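Über uns

Holtar ist ein kleines Unternehmen, das Beispiele sammelt. So einfach sagen wir es, wenn uns jemand auf einer Messe fragt, und meistens müssen wir danach noch etwas mehr erzählen. Unsere Kunden entwickeln lernende Steuerungen für Roboterarme. Damit eine solche Steuerung das Greifen lernt, braucht sie sehr viele Vorführungen von Menschen, die es schon können. Diese Vorführungen machen wir.

Angefangen haben wir zu zweit, in einem Raum mit einem Arm und zwei Tischen. Paula Mihăilă hatte vorher in der Qualitätsprüfung gearbeitet und war es gewohnt, dass man jede Bewegung aufschreibt. Diese Gewohnheit ist bei uns geblieben, auch wenn heute die meiste Schreibarbeit von der Software übernommen wird.

Womit wir arbeiten

Unsere Gegenstände sind alltäglich. Wir kaufen sie im Spielwarenladen, im Supermarkt oder auf dem Flohmarkt, und zur Zeit umfasst der Bestand 648 Stück. Wichtig ist uns die Mischung: Weiches neben Hartem, Durchsichtiges neben Buntem, und immer auch Dinge, die schon zerdrückt sind. Eine neue Dose ist für einen Greifer leicht. Eine zerknitterte Dose, die halb unter einem Tuch liegt, ist eine andere Aufgabe, und gerade solche Fälle wünschen sich die Kunden von uns.

Am Anfang haben wir die Behälter noch ordentlich eingeräumt. Die Ergebnisse waren schön anzusehen, aber die Steuerung hat daraus wenig gelernt. Heute wird alles hineingeschüttet und bleibt so liegen, wie es fällt. Die Tücher kommen zum Schluss darüber. 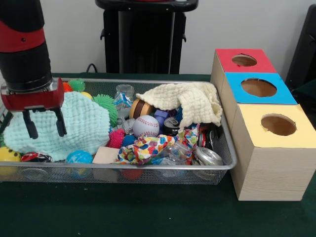

Wie eine Aufnahme entsteht

Jede Vorführung beginnt mit einem kurzen Satz, zum Beispiel »Nimm den grünen Stachelball«. Die Person am Arm liest den Satz, führt die Bewegung aus und beendet die Aufnahme selbst. Eine zweite Person sieht sich das Ergebnis später an und entscheidet, ob es in die Sammlung kommt. Wer aufgenommen hat, darf nicht prüfen. Diese Regel haben wir seit dem ersten Monat und wir machen davon keine Ausnahme.

An einem guten Tag schaffen wir bis zu 85 Vorführungen pro Arbeitsplatz. Mehr wollen wir nicht, auch wenn es technisch ginge – müde Hände machen eckige Bewegungen, und eckige Bewegungen lernt die Steuerung genauso fleißig wie gute. Nach jeder Serie wird der Behälter neu gefüllt oder getauscht. Mal ist es ein Drahtkorb, mal ein Tablett aus Metall, mal eine graue Kunststoffkiste.

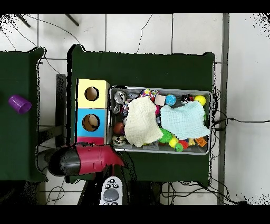 Fehlversuche werfen wir nicht weg. Wenn ein Ball aus den Fingern rutscht und beim zweiten Mal gefasst wird, bekommt die Aufnahme eine eigene Kennzeichnung und wird mitgeliefert. Unser Kunde Tallari hat uns im Januar darum gebeten, und inzwischen möchten es die meisten anderen auch so haben. Für das Projekt Skunance haben wir auf diese Weise 1586 Vorführungen abgegeben, jede mit Satz, Bewegungsdaten und Kamerabildern aus mehreren Richtungen.

Die Blickrichtung ist übrigens eine Frage, über die wir im Team viel sprechen. Von der Seite erkennt man gut, wie tief die Finger gehen. Von oben sieht man, was nebeneinander liegt, aber die Höhe muss man schätzen. Wir nehmen deshalb beides auf und überlassen dem Kunden die Auswahl. 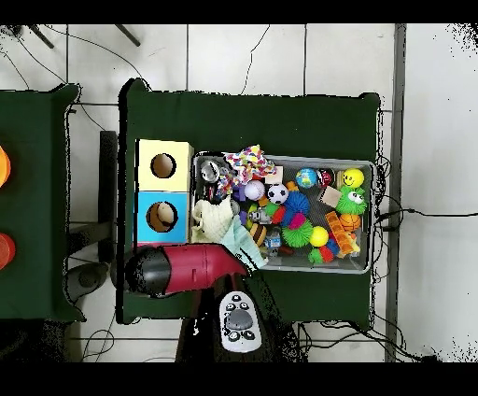

Arbeitsplatz von oben: graue Kiste mit Spielzeug und Tüchern, links die Boxen mit den runden Öffnungen.

Wer bei uns arbeitet

Unsere Leute kommen aus sehr verschiedenen Berufen. Wir haben eine gelernte Schneiderin, einen früheren Kranführer und mehrere Studierende, die in den Semesterferien länger bleiben. Vorkenntnisse in Robotik verlangen wir nicht. Die Einarbeitung dauert 2 Wochen, und in dieser Zeit zählt keine einzige Aufnahme für ein Projekt. Wer Geduld mitbringt und einen Fehler zugeben kann, ist bei uns richtig.

Die Software für die Prüfung heißt Yao und ist im eigenen Haus entstanden. Sie ist nicht besonders hübsch, aber sie zeigt Satz, Bewegung und alle Kameras auf einer Seite. Partner können sie nach Absprache mitbenutzen.

Besuch und Kontakt

Wer seine eigenen Gegenstände mitbringen möchte, kann bei uns einen halben Tag zur Probe aufnehmen lassen. Die Daten gehören danach dem Besucher. Bitte melden Sie sich vorher über das Kontaktformular an und schreiben Sie dazu, wie groß und wie schwer die Teile sind. Ansprechpartnerin für Termine und Bewerbungen ist Paula Mihăilă.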